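Print this page | E-mail to a friend
Filed under: Home & Tidying > Living Room

How to clear a coffee table that has turned into a cupboard

If your house is anything like mine, the coffee table is where everything lands. Bowls come in from the kitchen and never go back, a bag gets put down "just for a minute" in April and is still there when the evenings draw in. My friend Ingeborg Aigner, who is far tidier than I am, taught me the way I do it now, and I've hardly changed a thing.

Start by putting something soft on the floor beside the table. I use a mat, but an old blanket does nicely. You are going to sort down there, and your knees will thank you! Bring a cup of tea, and an empty carrier bag for rubbish.

Next, lift things off a few at a time. Please don't sweep the whole lot on to the floor in one go, as I did for years — you only end up with the same muddle lower down. Take the small, fiddly bits first: packets, loose lids, anything in a plastic bag that you can't identify from the outside. Open every bag. I once found 2 birthday cards in one, stamped and never posted.

Bowls and trays come next. Plastic bowls nest beautifully if you put the widest at the bottom, and a stack takes up hardly any room. Anything sticky goes straight to the sink. If you like to keep a few bowls handy for snacks or buttons, choose your favourites now and let the rest go back to the kitchen.

Now for the boxes. One with a clear lid is worth its weight in gold for pens, cards and little toys, because you can see what you've got without tipping it out. A fabric basket is kinder for soft things and looks pretty enough to leave out.
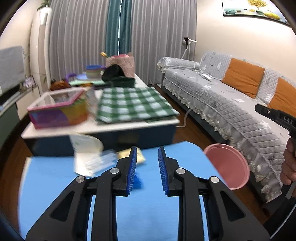
Fold any cloths flat and smooth them with your hand before deciding where they live. I keep one on the table all year round, as it saves the top from scratches and can be whipped off for the wash when somebody spills their juice. Empty handbags and shoppers should go on a hook in the hall, though I'll admit mine have a way of creeping back.

While you're down there, straighten the sofa cover, plump the cushions and move any cables away from where people walk. Wipe the table with a damp cloth, dry it, and put back only what you use in that room.

Tags: coffee table, storage boxes, baskets, quick tidy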